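Home Projects Gallery Diary Contact

Teaching by hand: pictures from the Lundport sessions

22 Jul 2023
By Rawiri McAlister

Welcome to the gallery, and thank you to everyone who has written in since January asking what we get up to at Sketedora. The short answer is that we spend our days doing very ordinary jobs with a gripper in each hand, so that a robot can learn the movements from us later. The longer answer would take me all afternoon, and there is a kettle on.

This set belongs to the Ratley tasks, which are all about the small things people pick up and put down at home without a thought. We have 108 good runs of this group so far, and I'm rather proud of that, as my first 8 went straight in the bin (I kept gripping far too hard and far too fast, like a man late for a bus).

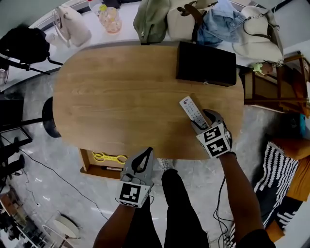 Remote control in the right gripper, left one open and waiting by the edge of the table.

Buttons are fiddly things to hold on to, and you soon learn to come in low and close gently – Intarasuk taught me that on my second morning and I still hear it in my head. The marker cubes on the grippers are how we follow where each hand goes, so we try to keep them in plain view, even when the natural way to reach would be to turn the wrist over. It does feel odd at first, but your arms get used to it and then you find yourself doing it at home with the butter dish!

Contact: Sketedora, Lundport | © Sketedora 2023 | Back to top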